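Wivodden Dristance Basement Dehumidifier

Price: $797
In stock, ships by ground freight
Page last checked 25/01/2019

We sell dehumidifiers, and we think a good share of the people who order one need a downspout extension instead. Please read this page before you add anything to the cart.

What the maker says

Wivodden calls the Dristance a "complete moisture solution" that will "transform any lower level into healthy living space." We don't know what a complete moisture solution is. The Dristance is a compressor, a fan, a coil and a bucket in a plastic cabinet, and it pulls water out of air. It does that well enough that we carry it. It won't transform your basement into anything.

The brochure also promises "whisper-quiet" running. We ran one in the stockroom through most of June, and you could hear it from the front counter with the door shut. It sounds like an older refrigerator. If you're putting a bed down there, expect to switch it off at night.

What we found

Water removal is decent in a warm, damp room and poor in a cold one. Most dehumidifiers have the same trouble, and the number printed on the carton was measured in air a lot warmer and wetter than you'll find in most cellars in March. Treat it as a best case.

The humidistat on our unit read a little low against the two meters we set next to it, so the machine quit before the room was as dry as the display said. Buy a cheap separate meter and go by that.

The bucket is the weak part. It holds 11 pints, has a shallow lip, and slops when you carry it up stairs. If there's a floor drain or a utility sink nearby, run the hose and forget about the bucket. A hose is included. It is short.

The "ionizing" button lights a blue lamp. We couldn't detect any other effect.

Before you order

Tape a square of plastic sheeting to the concrete and leave it for a couple of days. Drops on the room side mean damp air, and a dehumidifier should help. Drops on the underside mean water is coming through the slab, and you'll be running this machine forever.

Walk outside during a hard rain. Look at where the gutters empty. Carleen Mahuika answers our phones and has talked a lot of callers out of a purchase with that one question.

Check that your dryer vents outdoors and is still connected.

Specifications

Cabinet: white plastic, four casters (the rear pair does not lock)
Bucket: 11 pints, automatic shutoff when full
Fan speeds: 2
Drain: gravity hose only, no pump
Filter: washable, slides out from the back
Power: standard household outlet, grounded
Warranty: 2 years on the compressor, one on everything else

Don't run it on an extension cord. The manual says so, and for once we agree with the manual.

How it compares

The Mathias costs around $200 less and has a better bucket. Its fan is louder and the filter is a nuisance to reach. For a small laundry room we'd take the Mathias.

The Dorine has a built-in pump, and if your only drain is above the machine, you want the Dorine. The pump has been the first thing to fail on the ones that came back to us. 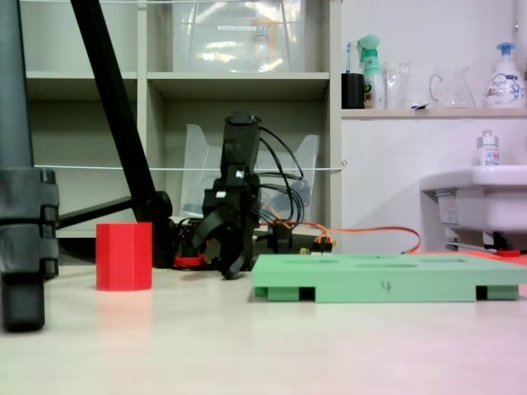
Returns

Unopened units can come back for a full refund less freight. Opened units can come back too, with the bucket emptied, and we charge a restocking fee. Call first so we can send you the label.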